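Consumo de agua en las duchas de la residencia
Informe final del proyecto de la asignatura Gestión de Recursos
29 de octubre de 2021

Punto de partida

El proyecto empezó en abril, cuando la residencia Brophy recibió una factura de agua más alta que la del periodo anterior sin que hubiera cambiado el número de residentes. La dirección nos permitió leer los contadores de la planta segunda y colgar un cuestionario en el tablón. El objetivo era modesto: saber qué parte del agua se va en las duchas y si un cambio de cabezal reduce el gasto sin que la gente proteste.

No hemos estudiado las cocinas ni la lavandería. La lavandería tiene su propia toma y su contador lleva tiempo averiado, así que cualquier cifra habría sido una suposición.

Método

La planta tiene dos baños comunes, A y B. En el baño A se dejaron los cabezales antiguos. En el B se montaron cabezales de bajo caudal de la marca Wonine, comprados con el dinero del proyecto. Las lecturas se hicieron a primera hora, antes de que empezaran las duchas de la mañana, y se apuntaron en una hoja de cálculo compartida.

Además, pedimos a los residentes que cronometraran su ducha durante una semana. Recibimos 40 cuestionarios completos. Algunos venían sin la hora de inicio, pero la duración estaba anotada y se han podido usar.

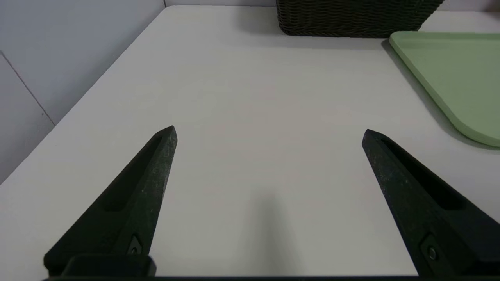
Una residente comentó por escrito que cronometrarse ya cambia la ducha, porque con el reloj a la vista se sale antes, y que por eso nuestros tiempos serían más cortos que los habituales. Añadió que ella tardaba bastante más en invierno.

La objeción es razonable. No tenemos tiempos tomados sin aviso y tampoco nos pareció correcto tomarlos. Lo que sí podemos hacer es comparar los dos baños entre sí, ya que el efecto debería darse en ambos. La observación sobre el invierno queda fuera de lo que medimos.

Resultados

En el baño A, los residentes que contestaron se duchaban de media en menos tiempo que en el B. Esperábamos duraciones iguales. La explicación más probable es que, con menos caudal, aclararse el pelo lleva más rato, y varios cuestionarios lo mencionan en el apartado de observaciones. Aun así, el gasto total del baño B fue menor: la diferencia acumulada al final del periodo fue de alrededor de 3000 litros a favor de los cabezales nuevos.

El ahorro no fue uniforme. Durante los primeros días las lecturas de los dos baños eran muy parecidas y luego se separaron. Revisando las hojas vimos que uno de los cabezales del B goteaba por la rosca. Se cambió la junta y el goteo desapareció. Hemos dejado esos días en el cálculo, porque una instalación real también tiene juntas mal puestas.
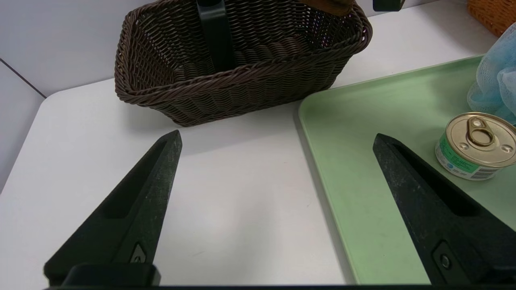
También preguntamos por las costumbres que alargan la ducha. Las respuestas más repetidas fueron esperar a que salga caliente, afeitarse y dejar el agua corriendo mientras uno se enjabona. Lo primero depende de la caldera y de la longitud de las tuberías, y en esta planta el recorrido es largo. Un residente llenaba un cubo con el agua fría del principio y lo usaba para fregar el suelo de la habitación. Nos pareció una medida barata y la recogemos en las recomendaciones, aunque dudamos de que la siga mucha gente.

Sobre la comodidad, la mayoría puntuó el cabezal nuevo como aceptable. Las quejas se concentran en la presión cuando hay varias duchas abiertas a la vez, entre las siete y las ocho de la mañana. En el baño A esa queja también aparece, con menos frecuencia.

Dudas recogidas en la presentación

Presentamos un avance en la sala de la planta baja y apuntamos lo que se preguntó.
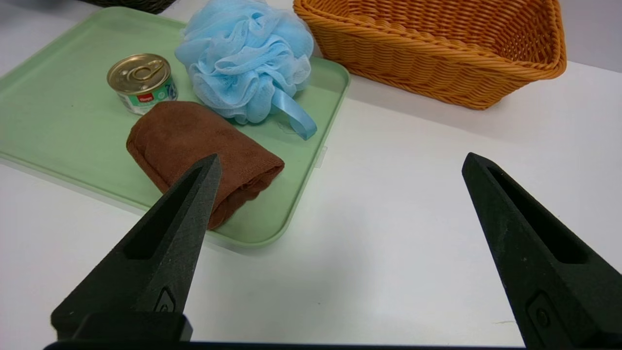 ¿Cerrar el grifo al enjabonarse ahorra más que cambiar el cabezal?
Depende del tiempo que se tarde en enjabonarse. Con los cabezales antiguos, quien cierra el grifo durante una parte larga de la ducha puede ahorrar tanto como con el cabezal nuevo. Las dos medidas se pueden combinar.

¿Quién pagaría el cambio en el resto del edificio?
La residencia. El presupuesto que pedimos a Pleralon incluye la mano de obra y está en el anexo 2.

Recomendaciones

Sustituir los cabezales del baño A por el mismo modelo y revisar todas las juntas a los pocos días del montaje. Reparar el contador de la lavandería. Aislar el tramo de tubería de agua caliente que pasa por el pasillo. Repetir las lecturas en invierno, con el mismo horario, para comprobar si la diferencia entre baños se mantiene.

Anexo 1: hoja de lecturas
Anexo 2: presupuesto
Anexo 3: modelo de cuestionario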